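Enteric coating on size 0 capsules keeps splitting at the join
Reading time: 4 min
16 replies

dipper_dan
Right, I give up, help me. Small pan coater, gelatin capsules, Pastov enteric film. The bodies come out lovely. The caps come out lovely. The bit where the cap meets the body looks like a dried-up riverbed, and in acid they start leaking long before the two hours are up. Last batch I put 40 through the test and lost 16. My supervisor has taken to saying "hmm" in a way I don't care for.

Inlet air is at 40 degrees, spray rate is whatever the last person wrote on the bit of tape stuck to the pump.

mortar_and_pestilence
Band them first. You're asking a thin film to bridge a moving gap between two loose tubes and then sulking when it cracks. Run a band of gelatin round the join, let it set overnight, then coat.

dipper_dan
We don't own a bander. We own a paintbrush.

mortar_and_pestilence
Then you own a bander. I did 100 by hand for my thesis and my wrist only clicks when it rains.

slowrelease
Disagree with banding as the first move. It hides the problem. Gelatin dries out in a warm pan, goes brittle, shrinks a touch, and the join opens up underneath the film. Banding just gives it something else to crack. What was the room like, and how long were they tumbling before you started spraying?

dipper_dan
Warmed them for the best part of an hour, as the tape on the pump doesn't mention warming and I used my initiative.

slowrelease
There's your riverbed. Couple of minutes, no more. Better still, switch to HPMC shells. They don't mind being dry and the film sticks to them far better.

mortar_and_pestilence
HPMC shells also cost more, and some of them take their time opening once they do get to the gut. I've watched them sit in the buffer like guests who won't leave. If the drug has to be out promptly you've swapped one headache for another.

slowrelease
Some of them, yes. The old ones with a gelling agent in. Buy the other sort.

tablet_snob
Have you considered making a tablet

mortar_and_pestilence
Every thread.

vesicle_vera
Nobody has asked about plasticiser. How much is in there? If it's the Pastov powder mixed straight from the sachet, it's rather stingy for capsules -- fine on a tablet, which sits still and behaves, but a capsule flexes. I add triethyl citrate until the cast film bends double without complaint. Pour a bit into a dish, dry it, fold it. Cheapest test in the building.

dipper_dan
Poured one this morning. Folded it. It went off like a crisp.

vesicle_vera
Well then.

slowrelease
Both things can be true. Shorten the warming AND soften the film, but please change one at a time or you'll be back in December asking which of them did it.

mortar_and_pestilence
And band them.

dipper_dan
Update, then. Did as told, one thing at a time, like a grown-up. Short warming alone: better, still some leakers. Short warming plus extra citrate: the join looks smooth under the Grindix loupe and 99 out of 100 got through the acid. The remaining one I'm choosing to blame on the shell. Haven't banded anything, sorry. I've peeled the tape off the pump and written the new settings on a fresh bit of tape, so that's science done.
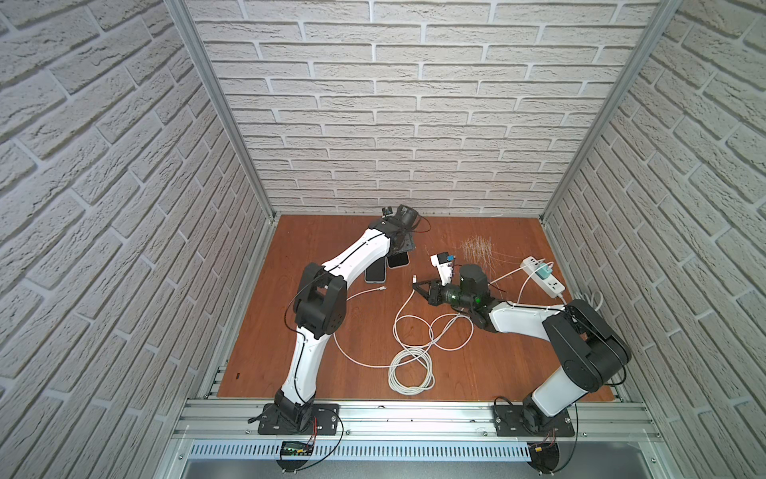
vesicle_vera
Glad the citrate helped, but don't get carried away with it. Too much and they'll go tacky in the pot and you'll open it after a month to find one large capsule. Put a few away somewhere warm and look at them every week.

slowrelease
Seconded. Also check the weight gain. A softer film often needs to go on a bit thicker to hold out, and a pass on the day you made it means very little.

mortar_and_pestilence
99 isn't 100. The paintbrush is still there.

dipper_dan
Pot's in the warm cupboard next to the Anotlow samples. If they weld together I'll blame you all in order of appearance.

tablet_snob
A tablet has no join

3 shares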